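Board index > Manipulation > Teleop and demonstration
Topic: wrist view demos, policy copies my hesitation??

benchmoth
Posted Saturday, August 22, 2020
ok so quick version bc I have to leave in a bit. Collecting teleop demos in sim, two arms, tabletop stuff. Driving it with the Koivisto handles. I've got 120 demos of the picture frame task, trained overnight, and the policy does this thing where it gets over the frame and just... hovers. Little wiggle left, little wiggle right. Which is exactly what I do when I'm driving.

Wrist view from one of the demos:

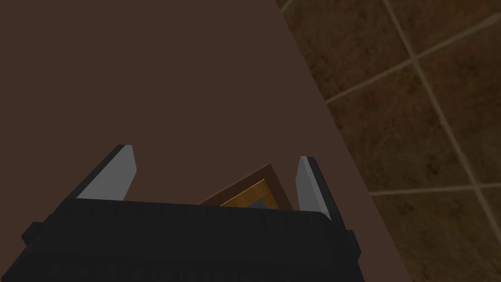
Wrist cam, frame between the fingers, gripper still open

Question is do I throw these out and redo them cleaner, or is there some filtering trick. Don't really want to redo 120 of anything.

tin_ladle
redo them. sorry

gradualslope
Don't redo them yet. First thing, what are you looking at while you drive? If you drive from the third person window and train on wrist, the policy never gets the info you used. I lost most of June to that.

benchmoth
mostly the head view with wrist in a small window in the corner. trained on wrist only. uh

gradualslope
Well there you go maybe.

oxbowlane
Disagree that it's the view, or not only the view. The frame is sitting at something like 45 degrees to your gripper in that shot. You have to pick a wrist rotation before you go down and there's more than one that works. If in half your demos you turn clockwise and the other half counter, the average of those is do nothing. That's your hover.

Pick one direction. Always the same. Write it on a sticky note.

tin_ladle
^ this, and it's also why I said redo. you can't filter your way out of mixed rotations without labeling every one by hand, at which point you've spent longer than redoing

oxbowlane
You can though, the end rotation is in the log. Sort by sign. Takes a minute.

tin_ladle
if the logs are good. Rosard exports drop the wrist angle half the time

oxbowlane
Never seen that. Which version?

tin_ladle
old one, whatever we had. fair enough if they fixed it

benchmoth
I'm on Rosard too but logging through Datasis so angles should be there. will check tonight

fernwick_b
Different opinion from somebody who came at this from real arms. The hesitation isn't a bug in the data, the hesitation is you not being able to judge depth. Flat thing on a flat table, no texture on the table, no shadow to speak of. You slow down near contact bc you can't tell how far contact is. I'd fix the driving before touching the dataset. Turn on shadows if your sim has them. Go down in one move, stop, close. Practice 32 of them and throw all of those away, then start recording.

gradualslope
Throwing away practice runs, yes. Everybody keeps their first ones and they're always garbage. Mine had me bumping the table edge over and over.

And benchmoth your table edge is right there next to the finger too, so watch for that

benchmoth
ok sorted by sign. 19 of them turn the other way from the rest. so oxbowlane is partly right but it's less of a split than I figured. retraining without those now

oxbowlane
Still enough to muddy it near the decision point. But ok less than I would have bet.

fernwick_b
So it's also the depth.

oxbowlane
Didn't say it wasn't.

benchmoth
Back. Retrained w/o the odd ones, hover is shorter but still there. Then I tried driving from wrist only and it's horrible, I lose track of the other arm completly. Grabbed what the head view gives me so you guys can see what I normally steer from 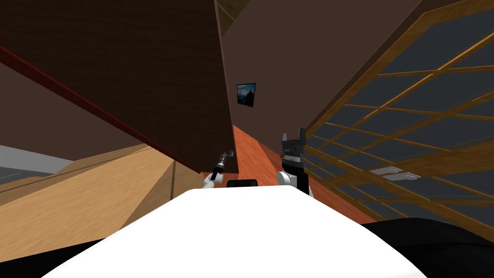 Starting pose is the other thing I want to settle, I never fixed one and I just begin wherever the arms happen to be after reset. Also I'd been telling myself the head view was the good one and now I'm not so sure. The whole room is leaning, so when I push the handle forward my brain wants forward to be along the floor boards and it isn't. Both grippers are in view at least, that's the part I'd miss. Anyway is there a way to lock the handle axes to the body and not the camera? Koivisto manual says yes on one page and no on another lol

gradualslope
Yes. Settings, frame, body. Then restart the handles or it ignores you. The page that says no is for the old firmware.

And level that view if you can. Driving with the room tilted like that would make me seasick after five demos.

tin_ladle
I'd leave the tilt alone, if the head moves in your real tasks then the demos should have it in them. you get used to it

gradualslope
Demos having it and the driver seeing it are two seperate things. Record tilted, show the driver level. It's one transform.

tin_ladle
hm. ok yeah that's fine

fernwick_b
Fixed start pose vs random: random but small. Few centimeters. If it's fully fixed the policy falls apart the first time anything is off. If it's wherever, you're asking a lot from roughly a hundred demos.

oxbowlane
Agree with that one. We went up to 3,000 on a Grasum job with loose starts and it was still worse than a small set with tight ones. Painful

benchmoth
3,000 by hand??

oxbowlane
Several hands. Which was its own problem, everybody turned the wrist their own way.

benchmoth
ok plan: body axes, leveled view for me, raw views recorded, head + wrist both into training, one rotation direction, small random start. keeping the old demos in a seperate folder in case. will post the numbers when it's done, prob not this week

fernwick_b
And shadows.

benchmoth
and shadows, yes – found the checkbox, it was off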